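September 2019
Notebook, dishwasher rinse aid trials, bench 2

Picked up again after the break in June. Still trying to find out why the Nekum rinse aid leaves a film on glass and the Flonum one mostly doesn't. Same tap water for both, hardness 300 ppm on the strip, which is hard but normal for this building.

Batch 606 mixed this morning. Let it stand 40 minutes before use. Last time I used it straight away and got streaks on every tumbler, so those results are crossed out on the previous page and shouldn't go in the table.

Tumblers dipped, drained upside down, left alone until dry. Film scored by eye against the black card, 0 to 5.

Nekum, full dose: 3, 3, 4
Nekum, half dose: 2, 2, 3
Flonum, full dose: 1, 1, 2
Flonum, half dose: 1, 2, 2

Half dose of Nekum beats full dose again. That fits with too much surfactant staying behind on the glass. I'd like to see a quarter dose before saying more.

Moynihan's sheet says their softened water works up to 4000 liters between salt refills. We are nowhere near that, but the meter on the softener was reset at some point and I don't trust it. Will strip-test the outlet before the next run. 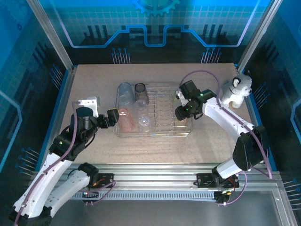 Plastic is a separate problem. Drops hang on much longer than on glass and dry as rings, so the 0 to 5 scale doesn't work. Could count rings per square inch, or weigh the residue - the small balance is probably not good enough for that.

Skiltance samples arrived, two bottles, one with a leaking cap. Wiped down and put on the lower shelf. Use the other one first.

To do: quarter dose Nekum, new black card (the old one is scratched), order hardness strips.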